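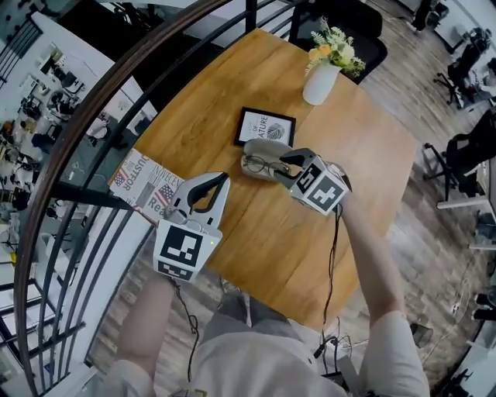
Dual-timeline novels tell one story set in the past and another set close to the present, and they need something to join the two. In the books read for this project, the join is nearly always an object. A letter is the most common choice, but it can be something much smaller and more everyday. A pair of eyeglasses lying in an open gray case on a wooden table would do the job well: somebody chose them, somebody saw the world through them, and a person who opens the case years later can wonder who that was. This report looks at how such objects are used in historical fiction and at what they let the writer leave out.

Junpei Arai
Vusgate College, Department of English
Project advisor: Birger Rustad
April 30, 2026

Background

I chose this topic after a course on the modern historical novel, in which we read only one book with two timelines and spent most of the class time on the older one. The present-day chapters were treated as a frame. I thought they were doing more than that, and I wanted to see whether other books of the same type would bear it out.

The project covers five novels, all published by Lekex in its paperback historical line. Keeping to a single publisher made the group easier to compare, although it also limits what I can claim. The novels are The Salt Ledger, A House Below the Weir, What Agnes Kept, The Lamp Room and Winter Passage. The longest, Winter Passage, runs to 600 pages. The shortest is The Lamp Room, which is the only one in which the present-day character is a man.

Method

I read each novel twice. On the first reading I took no notes except the page on which the linking object appeared. On the second I marked every return to the object, wrote down which timeline it was in and who was holding or looking at it, and noted what the reader knew at that point that the character did not. The notes were kept on index cards and later typed into a spreadsheet. Mr. Rustad suggested early on that I also mark the places where an object could have appeared and did not, and this became a larger part of the work than I had planned.

I also looked at reader comments on Zodivus, a book discussion site. I downloaded 2,000 comments on the five titles and kept the 400 that mentioned the object by name or described it clearly. The rest were mostly about the ending, the romance or the delivery of the book.

The object in the past timeline

In the past chapters the object is usually introduced without any weight. In The Salt Ledger, Margit uses the account book to prop up a window before she ever writes in it. In What Agnes Kept, the sewing box is mentioned in a list of things on a shelf. A first-time reader who has already met the object in the present-day chapters will notice it, and one who has not will pass over it. The order of the chapters therefore decides how much attention it gets. Four of the novels open in the present, so the reader is looking for the object from the start.

A House Below the Weir does it the other way around. It opens in the past and stays there for six chapters. When Dora's niece finds the brass key under the floor, the reader already knows what it opens and that the door is gone. I found this the strongest scene in the whole group. It also explains why the niece's search feels slow to some readers, who are waiting for her to catch up.

The object in the present timeline

The present-day character is nearly always someone clearing out a house. This is a convenient setup because it gives her a reason to open drawers, and it puts her in a state of mind where small things matter. The weakness is that the scenes become alike. By the third novel I could guess the page on which the box would come down from the attic to within a chapter.

Winter Passage avoids this by having the object, a ship's whistle, bought at a sale by a woman with no family connection to it. She has to decide to care. Several Zodivus readers disliked this and said they did not see why she kept going. Others named it as the reason they finished the book. I side with the second group, though the middle section -- the long stay in the harbor town in July -- could have been shorter.

What the object replaces

The main finding is that the linking object often stands in for an explanation. When Agnes stops speaking to her brother, the novel never gives the conversation in which this happens. It gives the sewing box with his letters taken out of it. The present-day character finds the empty compartment and has to work out what was there. In The Lamp Room the quarrel between the miners is also missing, and the only sign of it is a lamp tag hung on the wrong hook.

This works less well when the writer does not trust it. The Salt Ledger has a late chapter in which Margit's granddaughter reads the whole account book aloud and tells her husband what each entry means. Nearly everything in that chapter had been clear for some time. Of the comments that criticized the book, most pointed to this scene.

Problems and limits

The sample is small and comes from one publisher. The comments were written by people who chose to write them, and they may not match what most readers thought. I had also meant to include The Orchard Wall, but the copy in the Takagi Reading Room was out on loan for most of the term and I did not want to base a section on one quick reading.

Sorting the comments was harder than expected. Some readers wrote "the book" and meant the account book, while others meant the novel. I sorted these by hand, and where I could not tell, I left the comment out.

Further work

A next step would be to compare these novels with single-timeline historical fiction, where objects are also common but do not have to be found again by anyone. Mr. Rustad has also pointed out that I did not look at cover art, and three of the five covers show the object. The spreadsheet and the index cards are filed with the department office and can be borrowed by other students.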